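1st May

I lost most of a week's recordings to a loose cable, and I'm writing it down mostly so I don't do it again.

The job is simple enough to explain. I wear a pair of hand-held grippers, one in each hand, and do small tasks at a table. The grippers log how far the fingers are open and where they are, and that log is what the arm learns from later. Each go is an episode. By the end of January I had 258 of them under the project name Rerkano, and I was fairly pleased with the pile.

Then Pieter Mathebula ran the first training pass and sent me a plot with no comment attached. The left gripper's finger opening was a normal wobbly line. The right one was a normal wobbly line with flat bits in it. During the flat bits the gripper was supposedly holding perfectly still, and I don't hold anything perfectly still.

My first guess was software. I spent two evenings in the logging code and found one real bug, unrelated, which I fixed. The flat bits stayed. Celeste Henríquez asked whether I'd tried wiggling the plug. I said yes. I had wiggled it at the computer end.

The fault was at the gripper end. The cable comes out of the body and goes back over my hand and along the forearm, and every time I reached down into something, the slack ran out and the plug got a small tug. It didn't come out. It just lost contact for a moment, and the logger, instead of complaining, kept writing the last good value. The worst gap was 2660 milliseconds, long enough to pick something up and put it down again.

So the tasks on a clear tabletop were mostly fine, and anything with a tray in it was suspect.

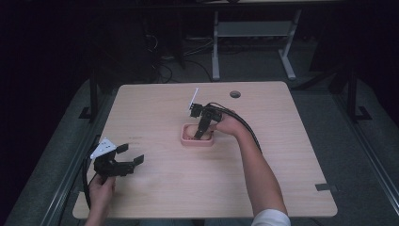
I went back through the lot with a script that flags any stretch where the value doesn't change at all. It threw out 26 episodes straight away and marked another 19 as doubtful. I watched the doubtful ones and binned those too. I could probably have patched a few by hand, but I didn't trust myself to know which.

Changes so far:

- the cable gets taped at the wrist, with a loop of slack left before the plug
- the logger stops and beeps if a reading goes stale
- I do one deep reach with each hand before the first episode and look at the plot

The beep is awful and went off twice on the first morning, both times on the right. The tape had let go. I've switched to a hook-and-loop strap, and it's held up better, though it leaves a mark on my arm by lunch.

Pieter still wants the logger to write a blank when it loses contact, so the gap shows up in the file. He's right, and I'll do that next. The replacement plug is on order, and until it gets here I'm leaving the tray tasks alone.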